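Wustach gripper pack for Anik: a second opinion

I paid for the Wustach pack after reading the sales page twice, and I should have read it a third time. The claim is that you can swap grippers inside the Anik simulator, run the same job with each, and know which one to buy for your real arm. That is a lot to ask of a download.

Setup was fine. The pack loads as a plug-in, the controller panel opens beside the main view, and switching grippers takes a menu click. I compared 2 of them, the stock two-finger model and the Flernen wide jaw, on handle and lever jobs. I ran 1056 attempts over most of April with the same controller settings for both.

The Flernen came out ahead by 170 successful grasps. Sounds great – except that nearly all of that lead went away when I raised the friction setting one notch. The manual has a single paragraph on friction and it doesn't say what the default is based on. So did I compare two grippers, or one number in a settings file?

The cameras are the other sore point. You get fixed views and a close one, and the close one is the only view I'd trust for judging finger alignment. The objects have very little surface detail, and gray parts against a slate background gave my vision code a hard time. My shop doesn't look like that. I doubt yours does.

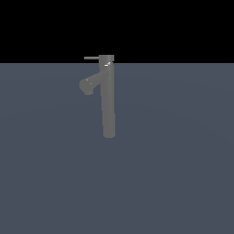
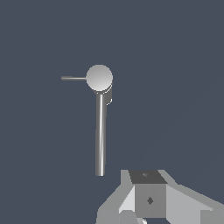

Gray on slate blue in both views, with no texture to speak of.

For learning the controller I'd call it decent. For choosing hardware, no. I'm keeping it installed until the license runs out, and the friction file is getting edited first.

1 comment

Azimi: You stopped one notch too early on friction. I kept raising it and the stock gripper pulled ahead on levers, so I'd rerun the whole set before ranking either one.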